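Notebook, Bay 2, January
Subject: clear-out of the gray bin and repair of the drain side

The gray bin has been the catch-all for the bench since Ascombe moved the proper parts drawers upstairs. Hường asked for it back as a rinse bin, which is what it was bought for. Before that it needs emptying, a scrape, and a decision about the floor holes. Notes follow in the order things got done.

14:10. Took out the large items first: two offcuts of Fusari edging, the spare clamp bar, the coil of hose. Edging went to the rack by the door, clamp bar to Normand. Hose is perished at one end. Cut 75 mm off the bad end and the rest is usable, so it is back on its hook with a tag.

14:35. Small items left for sorting. General rule agreed with Ravinder last month: consumables go to the shelf, anything with a wire goes to the electrical tray, anything without an owner by the end of the month goes in the discard crate.

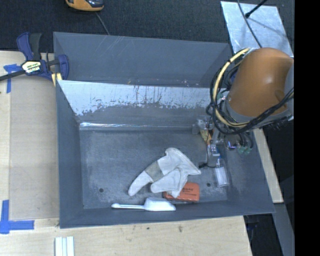
Gray bin, small items still to sort. Glove, scoop, red-orange box, bottle, lead with connector.

Disposition:
Glove: one only, off-white, with a darker patch on one of the long fingers. No mate in the glove drawer. Discard crate.
Scoop: white plastic, keep. Goes with the absorbent granules, where we have been using a cut-down cup.
Red-orange box: to Recep, who sorts the boxed consumables. Not opened by me.
Clear bottle, blue top: no entry for it in the bench log. Set aside on the spill tray until someone claims it. Do not pour it down the sink.
Small clear package, yellow-tan contents: same tray, same rule.
Black wire and connector: electrical tray. Gaétan to check it against the leads for the bench meter.

15:20. Condition of the bin itself. Far wall is fine apart from light scratches, no action. The pale band under it is the bad part. The whitish surface has a ragged lower edge and is worn through to darker gray in patches, with dark scrapes running down it. I had assumed residue. A plastic scraper took nothing off in the first pass and warm water did nothing either. Tried the Plistard cleaner on a small corner, left it ten minutes, wiped. Slight lightening of the dust marks on the floor, no change in the band. Provisional view is that it is a surface layer and should be left alone unless it flakes. Will rub it with a white cloth after the first week of rinsing and note what comes off.

The floor is scuffed all over, with pale dusty marks. Cosmetic.

Two round holes in the floor, both toward the near side, one of them in the left corner. Gauthier supplies a rubber bung in the size we use on the other bins, and I had a pair in the drawer. Left one seats properly by hand. Right one seats but can be turned with a finger, so the hole is either slightly larger or worn. Wrapped it with one turn of tape for the test.

15:50. Leak test. Bin on the trestles, dry paper underneath, filled to 70 mm measured at the left wall. Left bung dry after half an hour. Right bung wept, and there was a damp ring on the paper the width of a coin. Drained it, took the tape off, and put the bung aside. Needs the next size up. Normand is placing the Gauthier order anyway, so I have added two of the larger size, one as a spare.

Loading: Hường wants to stand full jugs in it. Each jug weighs 1000 g filled and she will not have more than six in at a time. No concern for the floor of the bin, but the trestles should be set closer together than I had them. Marked the new positions on the bench in pencil.

To do
Larger bung, right hole, then repeat the leak test at the same depth.
Cloth check on the pale band.
Empty the discard crate at month end.
Ask Ravinder whether the label on the bin should still say PARTS. I have left it on for now.

16:45. Bin dried and put back on the bench. Bottle and package still unclaimed.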